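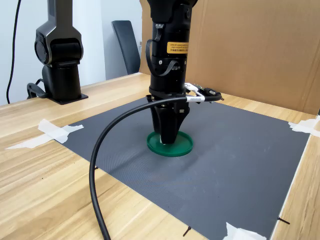

Green lid, gray mat.

About Castadia

We match lids to things. That's the short version. Castadia is a small shop and mail-order business in Grornbridge, and we sell replacement lids for jars, tubs, canisters, mixing bowls and the kind of storage set your mother still has half of. Plastic mostly, some metal. Round mostly. Square ones are on a shelf by the back door and we are slowly getting them sorted.

Opened in June with one rented room and a folding table. Same room now plus the one next to it. 786 lids in the catalog as of this writing, 405 of them in stock and ready to mail, the rest we can usually get or will tell you straight that we can't.

What we do all day

Open boxes. Wipe lids. Measure lids. Write the size down. Put the lid in a sleeve, put the sleeve in a drawer, try to remember which drawer. Mornings are for mail orders, afternoons for walk-ins and for the trays of odd ones people drop off. We take drop offs, yes. No need to call first, just put them in the bin inside the front door. Please rinse.

Lids come in from house clearances, from closed-down canteens, and a good number from the Drarnetti warehouse when they clear old lines. Drarnetti made a lot of the colored sets we get asked for most. Deep greens, mustard, that brown. Green is hardest to keep. We get a box in and it's gone by the end of the month.
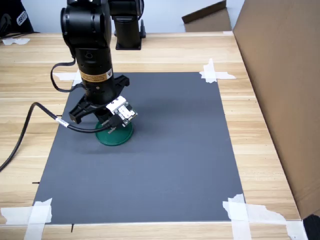
Round green lid on the table.

How a lid gets checked

Everything goes across the table before it goes in the catalog. Flat on the mat first, to see if it rocks. A lid that has been through too many hot dishwashers will rock, and we don't sell those except in the seconds tray (marked, cheap, fine for flour). Then the rim gets a finger run around it for nicks. Then we measure, inside the rim and outside the rim, both numbers, because people always send us one and it's always the other one we needed.

After that the color. Color is the arguement of the week around here. Two lids from the same set can look like cousins if one lived on a windowsill. We describe it as plainly as we can, and if you're matching a set, ask for a daylight photo before you order. Really, ask. Takes us five minutes.

Sizes we list:

Small, spice jars and sample tubs
Medium, canisters and sugar bowls
Large, mixing bowls and bread crocks
Odd, see shelf by the back door

If you don't know your size, lay a strip of paper across the opening, mark both edges, mail us the strip. Works better than a ruler. We have a drawer full of them.
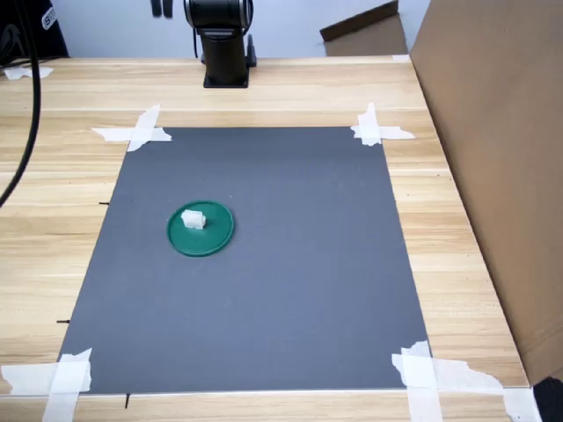 OUR WORKTABLE

Pale wood, gray mat, white masking tape at the corners. We like a plain gray for looking at color, and a rim shows up well against it. Tape gets torn by hand. There are scissors somewhere. Pen marks on tables don't bother us, it's a work table.

Small stuff goes on top of the lid it belongs with so it doesn't wander off. Old habit from the first room, where the floor sloped and anything loose ended up under the radiator.

The mat idea came from the Thoroddsen kitchen shop, where a few of us worked before this. They had one long counter for everything, wrapping and repairs and lunch. We kept the mat and dropped the lunch.

Orders and prices

Most lids are a flat price by size, on the price page. Rare colors cost a bit more. Postage is at cost. Up to 10 lids fit in one mailer, so if you have a friend with the same problem, order together and save the second postage.

Returns: if it doesn't fit send it back, clean, and we swap or refund. Keep the sleeve if you can, the size is written on it.

Wanted list

There are 269 lids on the wanted list right now, all ones customers have asked for and we haven't found. It's printed by the till and it's on the site under Wanted. Have a look before you throw out a box of odds and ends. We pay a little for anything on it, or trade.

Finding us

Grornbridge, the side lane behind the old post office, second door. Ring twice, the first ring sticks. Open 9:30 to 4:00, closed an hour at lunch. Parking is in the lane but not in front of the bakery's gate please, they do deliverys all morning.

Wholesale and schools, use the contact form and put your quantity in the first line.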